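Carnet de courses de Rullau

Un petit jeu de données sur ce que j'achète, où je l'achète, et ce qu'on me raconte pendant que je paie.

C'est quoi

985 lignes, une par achat, notées à la main dans un carnet puis recopiées le soir dans un tableur. J'habite Rullau, 2000 habitants, une rue commerçante qui monte et une place en haut où tout le monde reprend son souffle. Avant, je vivais à Disholm, où je faisais mes courses dans un hypermarché sans jamais dire autre chose que « bonjour » et « par carte ». En arrivant ici j'ai été tellement surprise par la différence que j'ai commencé à prendre des notes, et comme je suis du genre à mettre mes notes en colonnes, voilà où on en est !

Je partage tout ça parce que deux lectrices du blog me l'ont demandé pour comparer avec leur propre village, et que j'en avais assez d'envoyer le fichier par mail avec chaque fois une version différente. Maintenant il y a une seule version, elle est ici, et si vous en avez une autre dans vos téléchargements, jetez-la.

Ce que vous trouverez dans le dossier

achats.csv : le gros du travail, les 985 lignes.
commerces.csv : la liste des boutiques, avec le genre de commerce et les horaires tels qu'affichés sur la porte (les horaires réels, c'est une autre histoire).
LISEZMOI : ce que vous êtes en train de lire.

Les 2 fichiers sont en UTF-8, séparateur point-virgule, virgule pour les décimales. Oui, à la française. Si votre logiciel fait la tête, changez les réglages d'import, je ne convertirai pas. L'ensemble pèse 90 Ko, vous pouvez le télécharger avec la connexion de ma cuisine, j'ai essayé.

Les colonnes de achats.csv

id : un numéro. Il manque des numéros, j'ai supprimé des doublons sans renuméroter.
mois : le mois en toutes lettres (avril, mai...). Je n'ai pas gardé le jour, j'explique plus bas.
moment : matin, midi, après-midi, soir. « Midi » veut dire que j'ai couru pour arriver avant la fermeture.
commerce : le code de la boutique, à croiser avec commerces.csv.
rayon : alimentation, textile, quincaillerie, papeterie, soin, divers.
article : ce que j'ai acheté, dans mes mots. Attention, « fromage » recouvre beaucoup de choses.
prix : en euros, ce que j'ai payé, arrondi compris quand la commerçante a arrondi.
prix_affiche : le prix sur l'étiquette, s'il y en avait une.
a_credit : oui ou non. Oui veut dire que je suis repartie sans payer et que quelqu'un l'a noté sur un bout de papier.
bavardage : durée estimée de la conversation, en minutes entières, zéro compris.
sujet : météo, santé, voisinage, travaux, recette, autre.
retour : oui, non, ou « échange ».

La colonne bavardage est ma préférée et c'est aussi la moins fiable. Je n'ai jamais sorti un chronomètre devant quelqu'un (imaginez la tête de la boulangère), je regardais l'heure en entrant et en sortant et je retirais ce que j'estimais avoir passé à choisir. Pour le pain, ça marche bien. Pour les vêtements, pas du tout.

Le rayon textile

Il mérite un paragraphe à lui seul, parce que c'est là que j'ai le plus hésité sur la façon de noter. À Rullau, pour s'habiller, il y a Brelent. On y trouve des chaussettes, des blouses, des pyjamas pour toute la famille, des T-shirts unis, et au fond un coin mercerie où l'on peut rester très longtemps si on n'a rien sur le feu. La patronne connaît les tailles de tout le monde. La première fois, elle m'a regardée de haut en bas, elle est partie dans la réserve et elle est revenue avec la bonne taille sans que j'aie ouvert la bouche. À Disholm j'essayais quatre modèles dans une cabine éclairée comme un bloc opératoire et je repartais énervée.
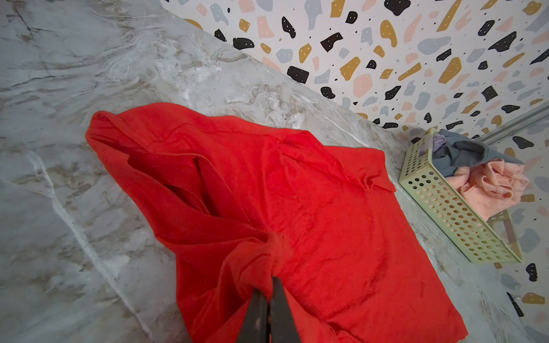

Rayon textile : maille rouge, avec ses plis et ses coutures.

Le problème de codage, c'est l'emprunt. Chez Brelent, on peut emporter un vêtement à la maison, l'essayer devant sa propre glace, et revenir payer ou rendre. Est-ce que c'est un achat ? Est-ce que c'est un crédit ? J'ai tranché comme ceci : la ligne est créée le jour où j'emporte l'article, avec a_credit = oui. Si je le rends, retour = oui et le prix passe à zéro. Si je le prends dans une autre couleur, retour = échange et je garde une seule ligne, avec la couleur définitive dans article. Je sais que ça gonfle le nombre de crédits dans le textile. Si vous calculez un taux de crédit par rayon, mettez le textile à part, sinon vous allez croire que je m'habille au-dessus de mes moyens.

Autre bizarrerie : les retouches. Un ourlet fait sur place pendant qu'on discute, c'est gratuit si on a acheté le pantalon là. Je ne l'ai pas noté comme un article. J'aurais dû, sans doute, mais quand l'idée m'est venue j'avais déjà oublié la moitié des ourlets.

L'alimentation

C'est le rayon le plus fourni. Presque tout vient de chez Nông, l'épicerie de la place, qui vend aussi les timbres, les piles, le gaz en bouteille et les meilleures nouilles sautées à emporter que j'aie mangées de ma vie (article = « nouilles », vous verrez, il y en a beaucoup, je n'ai pas honte). Quand je demande quelque chose qu'ils n'ont pas, on me le commande, et il arrive un matin avec mon prénom au feutre sur le carton. Tout le monde passe devant. Tout le monde sait donc que je mange du tofu fumé.

Et c'est là l'envers du décor ! Dans une grande ville, on peut acheter une crème pour les pieds dans l'anonymat le plus complet. Ici, la crème pour les pieds devient un sujet (codé « santé ») et trois jours plus tard on vous demande si ça va mieux. J'ai passé une partie du premier hiver à faire certains achats à Disholm pour cette seule raison. Ces achats-là ne sont pas dans le fichier, qui ne couvre que Rullau. Vous pouvez donc considérer que la catégorie « soin » est sous-estimée, et pas qu'un peu.

Comment j'ai collecté

Carnet dans le sac, stylo attaché au carnet avec une ficelle. J'écrivais dehors, en général sur le muret à côté de la fontaine, parfois sous la pluie, d'où quelques lignes illisibles que j'ai laissées de côté. Je n'ai jamais écrit devant les gens. En revanche je leur en ai parlé : tous les commerçants cités sous leur nom sont au courant et ont dit oui. La boucherie a dit non, elle n'apparaît pas, et mes achats de viande ont donc disparu du fichier. Je ne suis pas devenue végétarienne.

J'ai retiré les jours pour que l'on ne puisse pas reconstituer qui était derrière le comptoir tel matin, ni quand ma maison est vide. J'ai aussi retiré le champ « commentaire », qui était de loin le plus drôle. Il était plein d'histoires de voisins, et dans une commune de cette taille, remplacer un nom par une initiale, ça ne protège personne. Plusieurs d'entre vous m'ont écrit pour le réclamer. C'est toujours non.

Nettoyage

J'ai corrigé l'orthographe des articles, en gros. Il reste « courgete » à plusieurs endroits et je le laisse pour ne pas casser le petit script d'un lecteur qui a tout basé là-dessus (je lui ai dit que c'était une mauvaise idée). Les prix manquants sont vides, ils ne sont pas à zéro. Zéro veut dire rendu, ou offert. Pour distinguer les deux, regardez la colonne retour.

Les produits vendus au poids sont notés au prix total, sans le poids. Pour les salades du marché, qui se vendent « à la pièce, mais je vous en mets deux », j'ai compté un seul article.

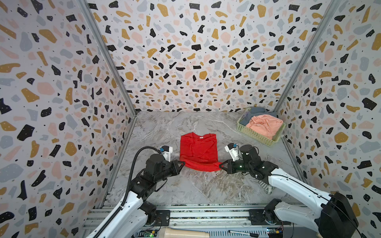
T-shirt rouge, col vers le fond, petite marque blanche sous l'encolure.

À quoi ça peut servir

Comparer avec vos propres courses, si vous tenez un carnet du même genre. Apprendre à faire des tableaux croisés sur autre chose que des ventes de voitures. Une enseignante l'utilise déjà avec ses élèves et ils ont trouvé une erreur dans les codes de commerces, corrigée depuis, merci à eux.

À quoi ça ne peut pas servir

À dire quoi que ce soit de sérieux sur le commerce rural. C'est une seule personne, une seule rue, et je suis bavarde. Quelqu'un de timide aurait des zéros partout dans la colonne bavardage et le jeu de données raconterait une autre ville. N'en tirez pas non plus d'indice des prix : j'achète ce qui me fait envie et je prends rarement deux fois la même marque.

J'ai vu passer sur un forum un graphique fait avec mes données et intitulé « la vie moins chère à la campagne ». Les piles coûtent plus cher ici, je vous le garantis – et la ligne est dans le fichier, il suffisait de la lire.

Problèmes connus

Le code commerce de la quincaillerie change en cours de route, parce qu'elle a déménagé de l'autre côté de la rue et que j'ai cru bon de créer une deuxième fiche. C'est la même quincaillerie.

Les sujets de conversation n'ont qu'une valeur par ligne. Quand on parle météo, puis genou, puis travaux de la mairie, j'ai gardé celui qui a duré le plus longtemps. C'est souvent les travaux.

Le mois d'août est maigre : Brelent ferme, la boulangerie aussi, et il reste l'épicerie.

Réutilisation

Servez-vous, modifiez, republiez, en citant « Carnet de courses de Rullau » quelque part. Si vous en faites quelque chose de joli, envoyez-le-moi par le formulaire du blog, je l'imprimerai et je l'apporterai chez Nông, où il y a un panneau en liège à côté de la caisse.

À faire

Fusionner les deux fiches de la quincaillerie.
Ajouter une colonne pour les ourlets.
Redemander à la boucherie.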